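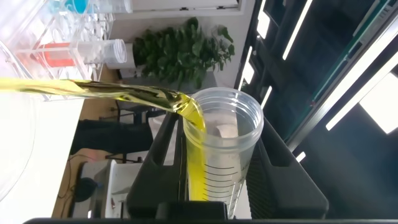
The Long Way Around to a Good Loaf

My grandmother owned one measuring cup, and I believe she used it to water the fern. Flour went in by the handful, salt by the pinch, and oil by a kind of slow turn of the wrist that I spent most of my childhood trying to copy. When I asked her how much, she would say "until it looks right," and then she would go back to talking about her sister's hip.

I thought about her a good deal this past June, which I spent learning to bake at the Wieczorek bakery, a narrow brick place on the uphill side of Prodstead where the front window fogs over well before the sun comes up. I had written to them in the spring asking whether they would let a middle-aged person with no skills stand in the corner and watch. Adelino Godinho, who runs the ovens, wrote back a single line: "You can watch, but you will also carry things." So I carried things. I carried flour, mostly, and trays, and once a very heavy crate of onions down a staircase I would not wish on anybody.

The bakery turns out 300 loaves on a busy morning, and the one people drive in for is the oil bread. It is a flat, dimpled, rather homely loaf, crisp at the corners and soft in the middle, and it tastes like something you have been missing for years without knowing what it was. They sell it by the half. I have seen a man in a good suit eat an entire half standing by his car, with the door open and the radio going.

Adelino weighs nearly everything, and he is stern about it. Flour, water, salt and yeast all go on the scale (a dented old thing that sits on a folded towel), and he reads the number out loud even when he is alone in the room. Oil is where he softens. He'll measure what goes into the dough, but what goes on top he pours straight from the can, and if you ask him he'll give you more or less my grandmother's answer. I laughed out loud the first time I heard it — I had driven two hours to be told what I was told at the age of six!

What I did learn, slowly, was what "right" looks like. The oil should pool in the dimples and stay there. If it all slides to the edges, your dough is too tight and wants another rest, and you may as well go and have a coffee. If it disappears, you were stingy, and you should pour again. I was stingy for 12 days running. I think a lot of home cooks are, those of us who grew up with a bottle that had to last until payday, and it takes some time for the hand to believe there is more in the pantry.

The other thing I learned is that bread people talk. By five in the morning there is a whole society in that back room, the delivery driver and the fellow from the Flovgate dairy and whoever is up with a new baby, all leaning on something and eating the ends. They argued for most of one week over whether rosemary belongs on oil bread. Adelino says it does not. The dairyman says Adelino has no sense of adventure, and goes on buying the plain.

I make it at home now, most weekends, in a pan that is a little too small. My kitchen runs cool, so I let the dough sit overnight on top of the refrigerator with a plate over the bowl, and I take it down when the dog wakes me up. My husband likes the corners and I like the middle, so we have worked out a fair system of cutting. Last time I forgot the salt entirely, and we ate it anyway with some olives and a tomato from next door.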